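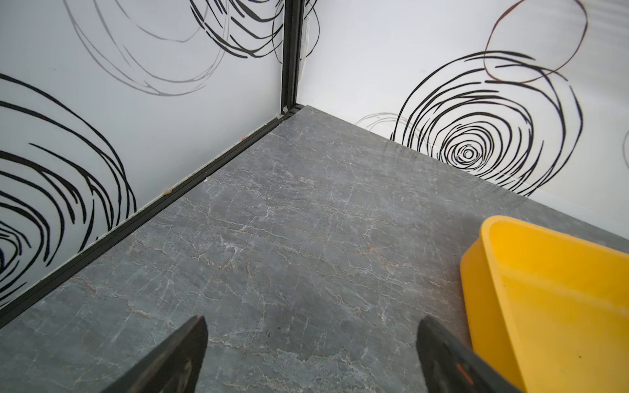 How to Request Records From a Closed Criminal Case

By Noelia Miranda
Updated September

We use cookies to remember your settings. By continuing to use this site you accept our cookie policy.

A closed criminal case is one in which judgment has been entered and no charge is pending. Most of the file is open to the public. The steps below apply to adult cases in state trial courts. Juvenile, sealed and expunged files follow separate rules.

Step 1. Identify the court

Records are held by the court that entered the judgment. A case that began in a municipal court and was later transferred will normally be filed in the higher court under a new number. If you know only the arresting agency, call the clerk in the county where the arrest took place and ask which court received the charge.

Step 2. Find the case number

Search the court's online index by the defendant's last name. Try the name with and without a middle initial, and try any hyphenated name both ways. Write the number exactly as shown, including letters and leading zeros. An entry such as CR-0387 is not the same as CR-387 in many indexing systems.

If the index does not go back far enough, ask the clerk for a manual name search. You will need a full name and a range of years. Keep the range narrow. Some courts bill by the year searched.

Step 3. Decide which documents you need

Ask for the register of actions first. It lists every filing and hearing in date order and is usually two to six pages long. Mark the entries you want. The most commonly requested are:

- charging document (complaint, information or indictment)
- plea agreement or verdict form
- judgment and sentence
- restitution order
- docket entries after sentencing, including probation violations

Presentence reports are confidential in most states. So are victim contact details and medical records attached to motions.
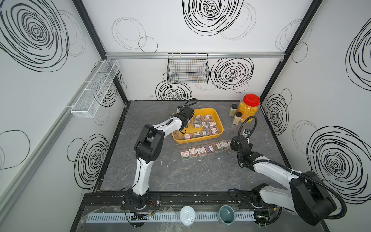

Photo: Renji Nishimura

Step 4. Submit the request

Use the court's own form if it has one. If not, send a letter with the case number, defendant's name, document titles and filing dates, your mailing address and a daytime phone number. State whether you want plain or certified copies. A certified copy carries the clerk's seal and is needed for licensing boards, immigration filings and use in another court.

Do not write "entire file" unless you mean it. A felony case that went to trial can pass 800 pages without transcripts.

Step 5. Pay the fee

Ask for a written estimate before copying starts. At 70 cents a page, a file of 800 pages costs $560 before certification. Fee waiver forms are available in many courts but may cover only parties to the case.

Step 6. Request transcripts separately

Transcripts are prepared by the court reporter and are often missing from the clerk's file. Give the reporter the hearing date, the judge's name and the department number. If the hearing was never transcribed, you will be quoted a rate for a new transcript.

If the request is denied

Ask for the denial in writing with the rule or statute cited. If only part of a document is restricted, request a redacted copy. A denial based on a sealing order can be challenged by motion to the judge who signed it or to that judge's successor.

Related

How to Read a Register of Actions
What a Restitution Order Covers
Plea Hearings: Order of Events
Asking a Court to Unseal a Document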